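Hisstead Service Desk
Ticket 123: Household navigation, door passage task
Status: Open, pending retest
Priority: Normal
Reported by: Soledad Whitfield, Home Services Evaluation
Assigned to: Necati Uysal
Opened: Mar 11, 2021

Summary
The two-armed unit in the Hokthorpe simulation does not reliably complete the instruction "go through to the far room and clear the small table." In 13 attempts, the unit reached the corridor 9 times. In the remaining attempts it stopped at the doorway and reported that the path was blocked, although both doors were open.

Reporter's statement
The evaluation team has been asked to advise whether routine household chores can be assigned to the unit without a person standing by. Clearing a table was selected as an easy chore. The team did not expect that the walk to the table would be the difficult part. Please advise whether the fault lies in the house model, the planner or the instruction itself.

Entry 1 — Necati Uysal
The fault was reproduced on the second try. The planner calculates the width required with both arms extended forward and then adds a safety margin on each side. With an open door leaf on either side, the remaining gap falls below the minimum and the route is rejected. The successful attempts all began with the arms folded.

No error was found in the house model. The doors, floor and furniture load with the correct collision shapes.
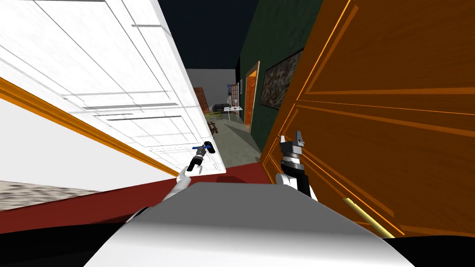

The safety margin was reduced in a separate copy of the configuration. The unit then passed through in every attempt, but its gripper touched a door on two occasions. Contact of this kind would not be acceptable in an occupied home, and the change has not been carried over to the main configuration.

Entry 2 — Gönül Aksoy, Planning Group
The planning group does not support a smaller margin. The recommended correction is a rule requiring the unit to fold both arms before it enters any doorway and to extend them only after the base has cleared the threshold. The rule adds roughly 3 seconds per doorway.

Please note that the rule will not help when the unit is carrying something. A tray or laundry basket cannot be held with the arms folded, and a return trip from the table will meet the same doorway. This should be opened as a separate ticket.

Entry 3 — Soledad Whitfield
Thank you. The additional time is acceptable. On the carrying question, the evaluation team must insist that it remain part of this ticket. A chore that can be completed in one direction only has not been completed. The Menzies report took the same position last November, and our advice should be consistent with it.

Entry 4 — Necati Uysal
Agreed. The scope of the ticket has been extended to include the return trip with one light object held close to the torso. Larger loads are excluded for now.

The folding rule has been installed on the test configuration. First results are satisfactory for the outward trip. On the return trip the unit still pauses before the doorway and, in one attempt, set the cup down on the floor and continued without it. The log records this attempt as a success, and the scoring script will therefore need to be corrected before any figures are issued.

Entry 5 — Brynhildur Fogh, Service Desk
Interim wording for the evaluation summary has been approved as follows: "The unit may be assigned table clearing in simulation under supervision. Unsupervised use is not recommended at this time."

Actions outstanding
Scoring script to check that the object arrives in the correct room — Tuncay Dönmez
Return trip retest with arms close to the torso — Necati Uysal
Repeat of both trips in the Cloretthorpe house model — Gönül Aksoy

The ticket remains open until all retest logs are attached.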